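I work second shift in the kitting room at Gandis. We pack small parts into trays for other companies, who screw them into things and sell them. I've been there long enough that my locker has my name on it in marker, and the marker has been gone over twice.

People keep asking me what the robot is like, mostly relatives and mostly in a worried voice. I've given the same answer so many times that I'm going to write it down and send them here.

Before February we had 18 people across two shifts doing what we called hand kitting. You stood at a bench with bins on three sides. A paper sheet told you what went in the tray, and you put it in the tray, and then you did it again. A full order for our biggest customer, Sudham, was 696 trays. You knew where you were in the order by how much your thumbs hurt. I'm not going to get sentimental about it. It was boring and the benches were the wrong height for anyone shorter than Dave in maintenance.

In February management put up a notice about "Cell 1," and there was a meeting in the break room with donuts. When there are donuts you know it's news. The company that sold us the cell is called Noiphan. Two of their people came and stayed a while, and then one of them came by himself, and then we got a phone number.

The plant manager said there would be no layoffs from it. I'll give him that, there haven't been. What there has been is people leaving and not getting replaced, and people getting moved. Both shifts together, hand kitting is now 5 people. I'm not one of them. I'm what is called a cell tender, and there are three of us.

So what does a cell tender do. I start the job, check that the right program is loaded, keep the feed trays full, and stand there when it stops. When it stops, a yellow light comes on and the screen gives you a code. Most of the codes mean it isn't sure it picked something up. You look, you fix whatever needs it, you press the button, it goes again. If the same code comes up three times in a row you write it in the log and call Wanpen.

Wanpen Chareonsuk was on the bench next to mine for years. She's the lead for the cell now. She went to the training in Greltach for a week and came back with a binder and a raise, and she earned both. She's the only one of us who can change the pick positions without calling the phone number. That's a problem when she takes vacation. We've said so. They say they are looking at sending a second person.

What I didn't expect is how much of the job is practice runs with blocks. Any time something on the gripper gets changed, or the settings do, we don't go straight back to customer parts. We run colored plastic cubes first on a white background. Wanpen sets it up and I watch the wrist camera on the monitor and mark the sheet. It's an odd way for a grown person to spend part of an evening, but it beats scrapping Sudham's parts.

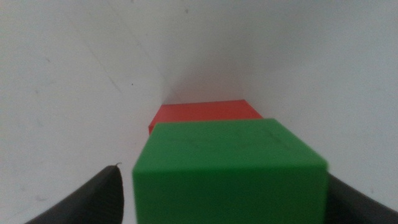

Gandis, second shift, Wednesday, October 3, 2018

Green cube between the fingers and the red one straight behind it. We look at whether the block is sitting square between the two fingers or off to one side, and whether anything else is close enough to get bumped. With a second cube that near, I watch the monitor the whole way through, even when the last ten went fine.

The camera view takes getting used to. It's up at the wrist so the thing being held is huge and everything past it looks small. My first week I thought the far block was a smaller size. I asked Wanpen where the small ones were kept and she let me look for them.

I also look at the fingers. There's a little pale thread of something standing up off the tip of the left one, and a dark speck on the white. I put both on the sheet. There's a line for "debris" and a line for "finger condition" and I wasn't sure which the thread belonged under, so it went under both. On the bench I'd have wiped something like that off with my sleeve and forgotten it. Now it gets a line and my initials.

That's a real change and I don't think the people upstairs know it happened. The old job had almost no writing in it. Now I write all shift. I've had to get better at saying what I saw and leaving out what I figured. "Arm went crazy" was one of my early entries. Wanpen gave it back to me and asked which way it went.

Here's the rest of what's different, good and bad, in no order.

My hands are better. I used to sleep with a brace on the right one and I don't anymore.

My feet are worse. At the bench you could lean. At the cell you stand behind the yellow line on concrete, and the mat we were promised went to shipping. I bought my own insoles.

It's lonelier. With hand kitting there were people on both sides of you and you talked the whole time. I knew everybody's kids and everybody's car trouble. The cell is off by the east wall behind a fence, and it's noisy there, mostly from the compressor. The arm itself is quiet. I eat lunch with the 5 from the benches when our breaks line up. Since August they don't always.

The pace is different. People think a robot means rushing. It doesn't hurry you the way the old rate board did. It does its own rate and you're not being timed against the person next to you. But you can't save anything up, either. I used to work hard the first half of the shift and coast a little after lunch. There's no coasting now and no getting ahead, just waiting and then the light.

The pay went up for tenders. It didn't go up for the benches, and the benches got the awkward kits that the cell can't do, the ones with bagged hardware and the long gaskets that flop around. So they have the harder version of the old job at the old money. I think that's wrong and I said it at the September meeting. Maribeth Villanueva said it better than I did, because she's on the benches and she had her numbers with her. She had written down her own kit times for three weeks. HR took a copy. We haven't heard.

Maribeth was offered a tender spot, by the way, and turned it down. She said she'd rather be tired than bored. I respect it. I went the other way, and some nights I'm bored, and I still don't want to go back.

The older folks asked me if I feel like I'm training the thing that replaces me. I've thought about it. I do know that when I fill out the sheet, the sheet goes to Wanpen, and the changes she makes mean fewer stops, and fewer stops means somebody will ask why there are three tenders. I can do that math. There's talk of a Cell 2 in the spring, and the talk is that the same three of us would cover both. I've asked for that in writing, how many people and at what pay. If you work someplace that's getting one of these, ask early, before the donuts if you can. After it's bolted down they're a lot less interested in your questions.

My sister wants to know if her son should get into this kind of work. Tell him to take the electrical class at the community college. The people who get moved up here are the ones who can open the cabinet without being scared of it. I signed up for it myself for January, Tuesday mornings, if they let me keep second shift.

On the block run, since I started on it: Wanpen has the sheet. I cleaned my glasses, refilled my coffee and went back to the yellow line. If they ever bring that mat over from shipping I'll post about it.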